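Course notes, week 6
Tea: leaf, water and time
Taner Sezer

These notes go with the second lecture on green tea. Please read them before the tasting, and bring your own record sheet. I have written them in plain words. Where a trade word is needed, I explain it the first time.

1. What we covered last week

We said that all true tea comes from one plant, Camellia sinensis. The differences between green, white, oolong and black tea come mostly from what is done to the leaf after it is picked. A fresh leaf contains enzymes. When the leaf is bruised or left to wither, these enzymes meet the other substances in the leaf and the oxygen of the air, and the leaf becomes brown. The trade calls this oxidation. In older books you will find the word fermentation, but for green and black tea no microbes are needed for this step, so in this course we keep the word oxidation.

To make green tea, the producer stops the enzymes early with heat. There are two main ways. In China the leaf is most often heated in a hot pan or drum. In Japan it is most often steamed. Panned teas often have a smell of nuts or toasted grain. Steamed teas are more often compared with cut grass, spinach or seaweed. You should be able to tell one from the other by the end of this unit, at least in clear cases.

2. What comes out of the leaf

When we pour water on tea, we are making an extraction. Many substances leave the leaf, and they do not all leave at the same speed. For our purpose four groups are enough.

Amino acids. The most important is theanine. It gives a soft, savory, slightly sweet taste. It comes out well even in cool water.

Caffeine. It is bitter. It dissolves in cool water also, but much more slowly than in hot water.

Catechins. These are the main polyphenols of green tea. They are bitter, and some of them are strongly astringent. Hot water takes out much more of them than cool water does in the same time.

Aroma compounds. They are present in very small amounts, and there are many of them. Hot water releases them quickly, and they also leave the cup quickly. A tea which smelled wonderful in the first minute can be quite flat when it has cooled.

A student asked last week if astringent and bitter are the same. They are not. Bitter is a taste, and we feel it with taste receptors. Astringent is a feeling of dryness and roughness in the mouth, similar to what you have after an unripe banana or a strong red wine. The usual explanation is that the polyphenols bind with proteins in the saliva, so the mouth is less well lubricated. A tea can be bitter and smooth, and it can also be rough with little bitterness. On your sheets there are two separate lines for this reason. Please do not put one number for both.

3. The three things you control

When the leaf is already bought, you still control the temperature of the water, the amount of leaf for the amount of water, and the time. Each of these can partly replace another, and this is where beginners become confused. If your tea is weak, you can use more leaf, or hotter water, or wait longer. All three will make it stronger, but the result will not be the same tea.

Our house recipe for the panned green tea is 3 grams of leaf in 150 milliliters of water at 80 degrees Celsius, for two minutes. This is only a starting point. For the steamed tea we go lower, to 70 degrees, and we shorten the time to 90 seconds, as the leaf is more broken and gives up its contents faster.

If you have no thermometer, boil the water and pour it into an empty pitcher at room temperature, then from the pitcher into a second one. Each pouring cools the water by several degrees. How many depends on the thickness of the pitcher and on the amount of water, so test your own set once with a borrowed thermometer and write down the result. After this you can trust it.
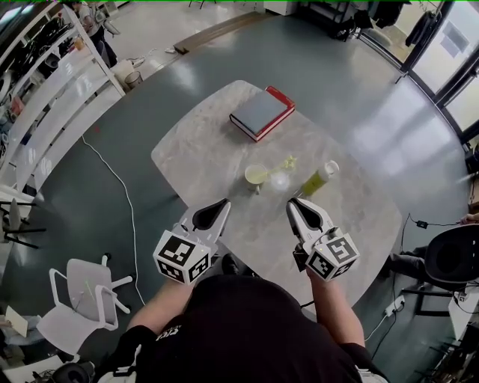 Time is the easiest of the three to measure and the one most often forgotten. The clock starts when the first water touches the leaf. It stops when the last of the liquor has been poured off, and for a slow teapot the pouring can take 20 seconds or more. If your pot is slow, begin to pour earlier. Never leave a little liquor standing on the leaf if you plan a second infusion from the same pot. It will go on extracting, and the second cup will start with a bitter base.

4. Water

Tea in the cup is almost entirely water, so the water deserves more attention than it usually gets. Two numbers are useful. Hardness tells us how much calcium and magnesium is dissolved. Alkalinity tells us how well the water resists acid. They often go together but not always.

With very hard water, green tea looks dull and the taste is closed. A thin film may form on the surface when the cup stands. With distilled water the tea is clear, but many tasters find it sharp and thin. A soft water with a small mineral content is a good place to start.

In the lecture I showed results from two sources. The tap water in Clendcombe has a hardness of 104 milligrams per liter, expressed as calcium carbonate. The spring at Stidstead gives 13 on the same scale. We brewed the same tea with both. Most of the group preferred the Stidstead cup for aroma, and several people preferred the Clendcombe cup for body. Both answers are acceptable. What I want you to remember is that the difference was easy to notice, although the leaf, the time and the temperature were equal.

Do not keep water boiling for a long time before you use it. In hard water some of the minerals fall out as scale, so the water in the kettle is no longer the water you measured. Fill the kettle fresh, bring it to the boil one time, and use it.

5. The color of the liquor

Liquor is the trade word for the brewed tea. In green tea its color goes from almost colorless through pale yellow and yellow-green to a deep, cloudy green. Students like to judge strength from color. With green tea this is risky. A steamed tea with much broken leaf looks strong because small particles are floating in it. A panned tea with whole leaf can look very pale and still be full in taste.

Color does tell you something about age and handling. When green tea is stored badly, its chlorophyll breaks down and the liquor moves from green toward yellow and later brown. The same happens in the cup if you leave it standing. Look at the color in the first minute after pouring, always in a white cup, and always under the same light. Note also if the liquor is bright or dull. A dull liquor can come from the leaf, from the water, or simply from a cup that was not rinsed well.

6. Storage

Green tea has five enemies: air, light, heat, moisture and strange smells. Dry leaf takes up smell very easily, and jasmine tea is made using exactly this property. The same property will ruin your tea if you keep it beside the coffee or the spices.

Buy small amounts. Close the bag well and press the air out before closing. If you keep tea in the refrigerator, it must be in a sealed package, and you must let the package come to room temperature before you open it. If not, moisture from the air will settle on the cold leaf. A package that is opened every day should stay in a cupboard.

We have a storage test running with the Miltlow sample. One part was put in a clear glass jar by the window and the other in a tin in the dark. Both jars were filled from the same bag in July. You will taste them in week 9 without knowing which is which, so please do not look at the labels on the shelf.

7. How to taste

For comparison we brew all samples in the same way, even if one of them would be nicer with another recipe. This is the difference between tasting and drinking. The procedure is as follows.

Look at the dry leaf and smell it. Write one line.
Brew, pour off completely, and smell the wet leaf while it is warm.
Look at the liquor.
Take a spoonful and draw it into the mouth together with air. It makes a noise. Please be not shy about this.
Note taste, bitterness, astringency and aftertaste, each on its own line.
Wait until the cup is lukewarm and taste once more. Faults are easier to find at this point.

Rinse the spoon between samples. Do not wear perfume or hand cream with a smell on the day of tasting. If you have eaten something spicy at lunch, tell me and we will put you in the later group.

Use words that another person can check. "Boiled spinach" is useful. "Elegant" is not so useful, as I cannot know what you mean by it. If you have no word, write what the smell makes you remember, even if it is a strange thing such as a wet garden path.

8. Reading and homework

Read chapter 4 in the Kontogiannis handbook, up to the part on oolong. The table of infusion times there is given for larger pots, so do not copy it directly into your notes.

At home, brew one green tea three times with the same leaf amount and the same time, but with water at 60, 80 and 95 degrees. Use fresh leaf for each. Fill in one record sheet for each cup and bring all three. If you have only one kind of tea at home, this is fine, also if it is in bags. Write the brand and the weight of one bag at the top.

The sample for week 7 is lot 2543. It is in the cabinet at the back, upper shelf, and each person may take 10 grams.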